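Furum Wall Cloth and Letter Set
User guide, section 4: Hanging the cloth and fixing the letters

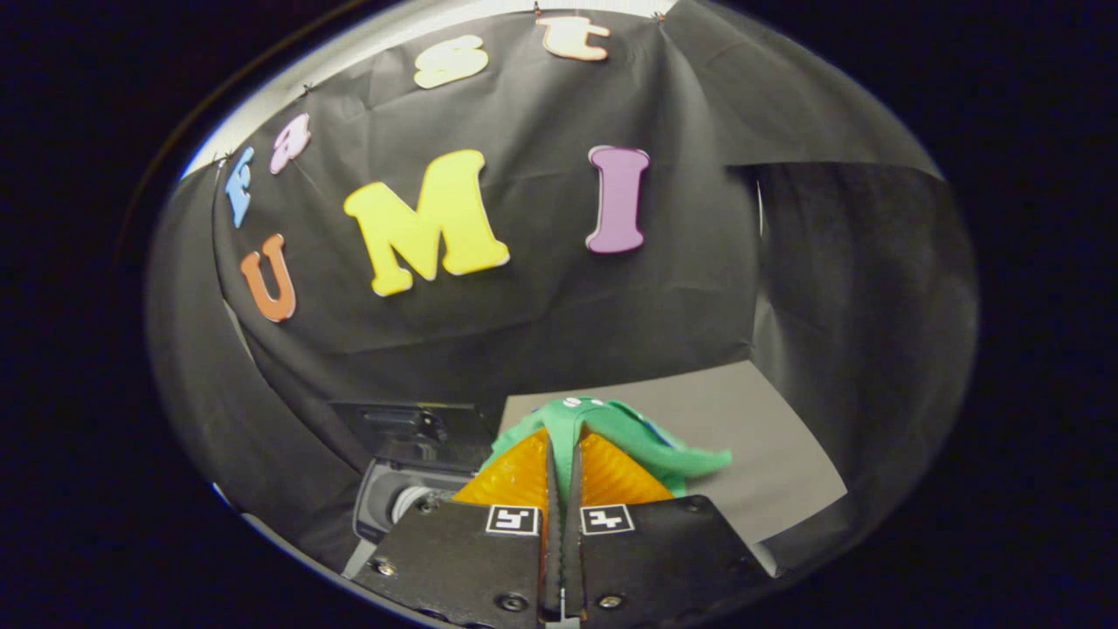 4.1 Before you start

Check that you have the black cloth, the bag of foam letters and the box of metal pins. The box holds 100 pins. If a part is missing, please write to the shop and give the order code 1061.

CAUTION: Pins are sharp. Keep the box closed when small children are in the room.

4.2 Hanging the cloth

1. Choose the place for the cloth and mark the top line with a pencil.
2. Pin the top border first. Start in the middle and go to the left and to the right.
3. Let the cloth hang freely. Do not pull it tight, it can tear at the pin holes.
4. If you use a side panel, hang it after the main cloth.

NOTE: Soft diagonal folds are normal with a loosely hung cloth. If you want it more flat, add pins along the top border and smooth the cloth down with the hand.

4.3 Fixing the letters

5. Put all letters on the floor in the order of your words. The example uses "fast" in lowercase for the upper row and "UMI" in large uppercase letters for the lower row.
6. Fix the upper row. Small letters can go close to the top border.
7. Fix the lower row. Begin with the widest letter, in the example the bright yellow M, and then place the orange U at the left and the purple I at the right.
8. Step back and look at the spaces. Correct them now, before you press the letters firmly.

NOTE: Foam letters follow the shape of the cloth. On a fold they bend a little. This does not damage them.

CAUTION: Do not iron the cloth while letters are on it. The heat makes the foam soft.

4.4 Taking down

9. Remove the letters first, slowly and from one corner.
10. Hold the cloth with one hand and take out the pins. Count them back into the box.
11. Roll the cloth. Do not fold it for storage.

Last change of this section: 29/07/2020

Search this guide
Enter word or part number
Go

Related items
Furum spare pins, box of 100
Sonico foam letters, lowercase
Mahasneh black cloth, part 326
Erkov storage tube for rolled cloth
Section 5: Cleaning the cloth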